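Lista Walness – boas práticas em automação e garras
Última atualização: 17 de julho

Oi, pessoal!

Respondendo à mensagem que chegou ontem do grupo da Sturby:

> Estamos reescrevendo a norma interna para manipulação de
> tecidos em ambiente doméstico. A versão de junho pede
> inspeção das almofadas dos dedos a cada 50 pegadas. Alguém
> segue isso à risca? Aqui o povo reclama que para demais.

Eu sigo, e já reclamei bastante também (quem nunca?). Na Kinyua a gente manteve as 50, só que a inspeção ficou bem curtinha: olhar a textura da borracha, passar um pano seco, conferir se os parafusos dos dedos estão firmes e anotar na planilha. Leva uns 2 minutos e pronto, volta ao trabalho! O que a gente cortou foi a foto obrigatória de cada almofada, que só enchia o servidor.

Tecido dobrado é onde a regra mais me ajuda. A nossa norma manda pegar pelos lados do volume, com os dois dedos encostando por igual, e soltar só com a peça apoiada. 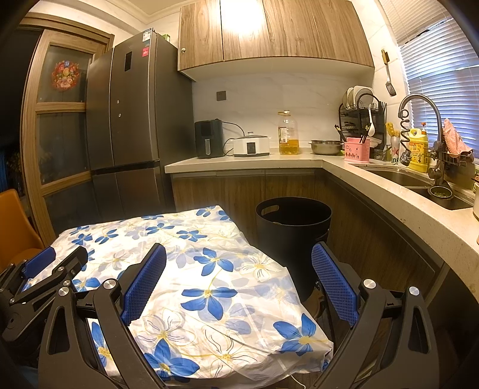
E quando só uma das almofadas está gasta, troca-se só ela? Trocam-se as duas, sempre do mesmo lote, e a troca vai para a planilha com a data.

Ah, e sobre o projeto Clodance: o anexo 2 ainda fala em força máxima sem dizer em que ponto do dedo se mede. Mandei comentário em junho e até agora nada. Se vocês da Sturby puderem reforçar o pedido, agradeço demais, porque cada equipe está medindo num lugar e depois os números não batem.

Abraço, e me mandem o rascunho quando tiver!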